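I have blue tape stuck to my elbow as I type this, and I only found it because the cat was looking at it.

So the big thing this month was the grid. If you've been reading for a while you know I've been wanting a proper laid-out place where things get put down in a square and stay in that square, instead of my old system of making piles and then making a second pile out of whatever fell off the first one. I finally did it! Big sheets of brown paper, a whole lot of blue painter's tape, one long February afternoon that turned into an evening, and a podcast about shipwrecks that I couldn't tell you one thing about now.

I bought the paper at Skisteck, the one out past the Honevham exit, where they keep the good wide rolls in the very last aisle behind the plungers. It was 12 dollars, and I stood there feeling like I'd robbed the place. The tape was from the drawer. I had 2 rolls left over from painting the hallway (that green, never again), and I was so sure that would be plenty. You know where this is going. Back to Skisteck, same cashier, same coat. 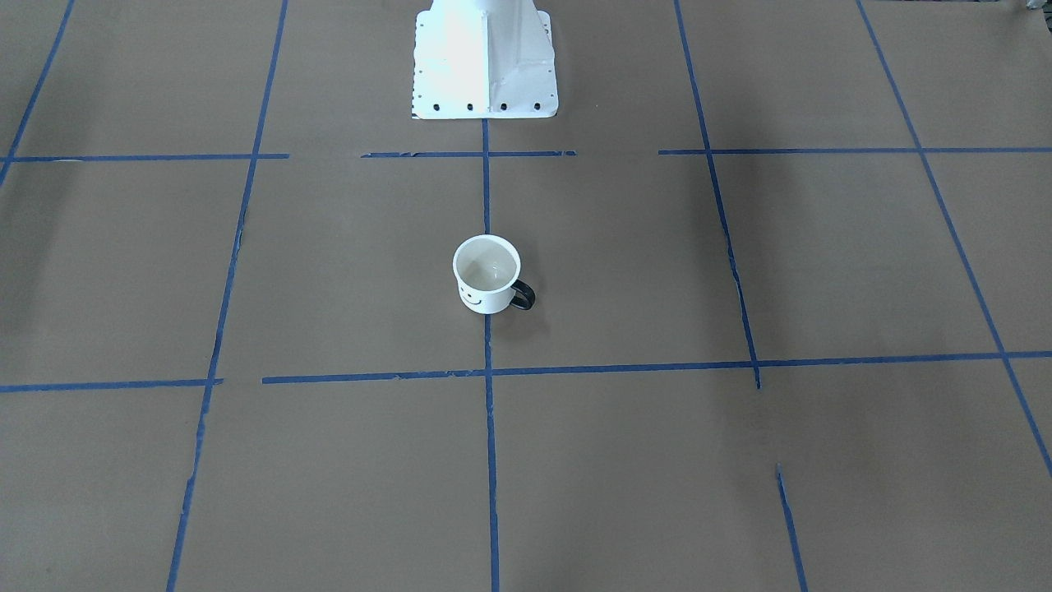
Filed under: Paper, Tape & Other Floor Hobbies

Okay, the paper. I'd always figured plain brown paper was plain brown paper, but it has moods. It comes off the roll wanting to be a roll again, so I weighed down the corners with cookbooks and left it overnight, and by breakfast it had mostly given up. I like the color a lot more than I expected to. It's a quiet sort of tan-gray once it's spread out in a good light, and blue on top of it looks so nice that I briefly considered doing a whole wall.

Then the lines. I started with the long ones, which I'd recommend, and I started with them while tired, which I wouldn't. The one down the middle wavers. I can see it, you can see it, we can all move on. My trick for the next ones was to stick down the far end first, walk the roll back toward me, and only press it flat when the whole strip was hovering more or less where I wanted it. It works great right up until the tape touches itself.

A few of the lines have ragged spots where I pulled a strip up to move it over. Painter's tape is supposed to be the forgiving kind and it is, on a wall! On paper it takes a little fuzz with it every time, and by the third try it doesn't want to stick to anything. Just cut a fresh piece. I was being cheap about it, and you can tell exactly where I was being cheap.

I did try a different tape first, a roll of Uibo that came in a bundle with some picture hooks. It was lovely stuff, but way too grabby for paper, and I lost a good corner of the sheet getting it off. It's gone back to living with the picture hooks.

Crossings were the part I got fussy about. I wanted every corner square, so out came the cardboard lid from an old board game, and I lined that up in the first few corners and felt extremely professional. After that I got hungry and started going by eye.
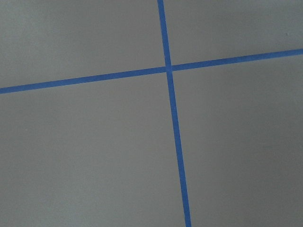

Blue over gray, and not a right angle to be found.

I've decided I like them crooked. A perfect cross of tape looks like it's marking something on a sports court, and a tilted one looks like somebody's kitchen calendar. Also, I'm not redoing it.

A reader left a note on my last post (comment number 2133, I looked, hello and thank you for all the talk about label makers) asking if a grid like this really helps or if it's just satisfying to look at. Both? For me the nice part is that an empty square sort of asks you to put something in it. I put things down more slowly. I look where I'm putting them. My usual way is to set a thing on the nearest flat spot and then spend the rest of the day patting around for it, so this is a pretty big improvement.

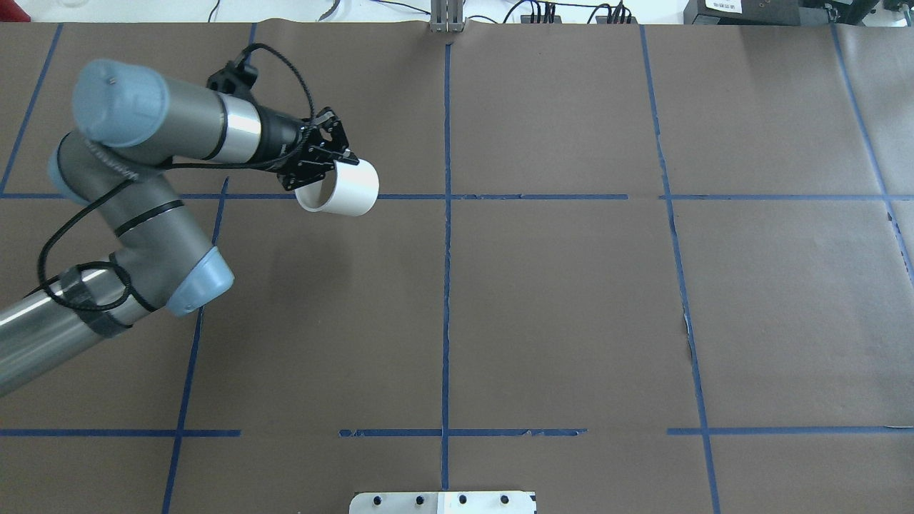 The weak point is the seams. Wherever one sheet meets the next, the edge lifts, then something catches it, and then you've got a tear and a lighter patch showing. Next time I'll overlap the sheets a lot more and run tape along the whole join before I do any lines. There are gaps in the lines too, here and there, and I keep telling myself I'll fill them in when I open the new roll.

It took me 5 hours start to finish, if you leave out the second trip and the sandwich. I'm keeping a running list of tape tips over on Fikineo, mostly for myself, so if you know a way to get brown paper to lie flat without sacrificing your cookbooks, please put it in the comments. Mine have been on the floor for days now and I'd like to make soup.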